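Kamora Steel Edition: The Lantern Year (4K disc and Blu-ray, two-disc set)

Sold and dispatched by Ciro
Catalogue no. 715
Discs: 2
Audio: original Ukrainian, English dub
Subtitles: English, English for the hard of hearing, French, Polish
Certificate: 15
Case: steel, with a clear outer sleeve and a printed booklet

The Lantern Year is the third film in the Presden series and the first to be directed by Zoriana Hrytsenko, who had written the two before it. It picks up eleven years after the flooding of the lower city. The Wardens have gone, the bridges are held by whoever can pay for them, and Savchuk, last seen walking into the tunnels at the close of the second film, comes back up with no memory of the war and a mark on his hand that everyone else seems to recognise.

You don't need to have seen the earlier films, but it helps. The opening ten minutes cover most of what happened, and the booklet has a two-page summary for anyone who wants it. People who skipped the second film may wonder why the bell ringers are treated as villains. The summary explains that too.

This is the longer cut. The cinema version left out the market sequence and most of the scenes between Savchuk and his sister, and a fair number of fans complained that the ending made little sense without them. Both are back here. The new cut adds 11 minutes, and the effects in the restored scenes have been finished properly, so they don't stand out as rough work. The cinema version is on the Blu-ray disc only. The 4K disc holds the longer cut and nothing else, which leaves more room for the picture.

Picture and sound

The film was shot digitally and the 4K disc was made from the original files. Night scenes in the tunnels were very dark on the first Blu-ray release, and on many televisions it was hard to tell who was fighting whom. They have been graded again for this edition with the director's approval. They are still dark, but faces hold their detail and the lantern light has a proper orange to it.

The soundtrack has been left alone apart from one fault in the bridge battle, where a short stretch of the rear speakers had been swapped left to right. That has been put right on both discs. The English dub is the one used in cinemas.

Extras

All the extras are on the Blu-ray disc.

— Commentary on the cinema version by Zoriana Hrytsenko
— "Building the Lower City", a 60-minute documentary on the sets and models
— Costume tests without sound
— Storyboards for the bridge battle
— A gag reel
— Two trailers

The commentary was recorded before the longer cut was finished, so it doesn't deal with the restored scenes. Hrytsenko does talk at length about the tie-in comics, which parts of them she treats as having happened and which she doesn't. Readers of the comics will get the most from it.

The documentary is the better extra for everyone else. It spends a long time on the water tank, and there is a good section on the creatures in the tunnels, which were performed in suits with only the eyes and mouths added later.

The case

The case has the lantern on the front and the drowned clock tower on the back, both taken from the cinema posters. There is no title on the front. The title is on the spine and on the clear sleeve. The inside shows a map of Presden as it stands at the start of the film, with the flooded districts in blue.

The spine matches the Kamora editions of the first two films. It doesn't match the older plain editions, which are taller. If you are lining all three up on a shelf you will want the steel versions throughout.

The case scratches fairly easily. Keep it in the sleeve and don't slide it in and out of a tight shelf. Small marks on the outer sleeve are not treated as damage for returns, as the sleeve is there to take them.

What you need to play it

The 4K disc needs a 4K disc player or a console that takes 4K discs. An ordinary Blu-ray player won't read it. The second disc works in any Blu-ray player set for region B. There is no DVD in the set and no download code.

If the longer cut stops at the chapter change after the market, check that your player has the latest software. A few older machines stick there until they have been updated.

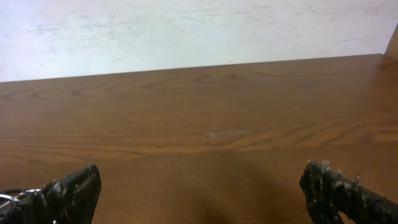
Ciro Film & Television Department — Science Fiction and Fantasy

Orders and returns

Orders are packed in a card box with padding at the corners. We send to the UK and Ireland. Unopened sets can be returned within the usual period for a full refund. Opened sets can be exchanged only if a disc is faulty or the case has arrived dented, and in the case of a dent we ask for a photograph before you send it back.

We limit this edition to two copies per customer. Kamora has said it won't be pressed again in the steel case. A plain edition with the same discs is planned, without the booklet.

The first two films are listed separately. The boxed set of all three is sold out and we don't expect more.

Page last updated March 3, 2024

Comments

tunnelrat_pete
Mine came today with no dents. The tunnel scenes are much better than my old disc. I could finally see what happens to the second bell ringer.

Maureen K
Does the longer cut explain the mark on his hand or is that being saved for the fourth one? No spoilers please, just yes or no.

tunnelrat_pete
Partly.

oldwarden
Shame about the commentary only being on the cinema version. I'd have paid more for a new one. Good set otherwise and the map is a nice touch, although the north bridge is in the wrong place if you go by the comics.

Gwil
The comics moved it. The film has always had it by the clock tower.

J. Abbot
Stuck after the market on my player, updated it as the page says and it played through.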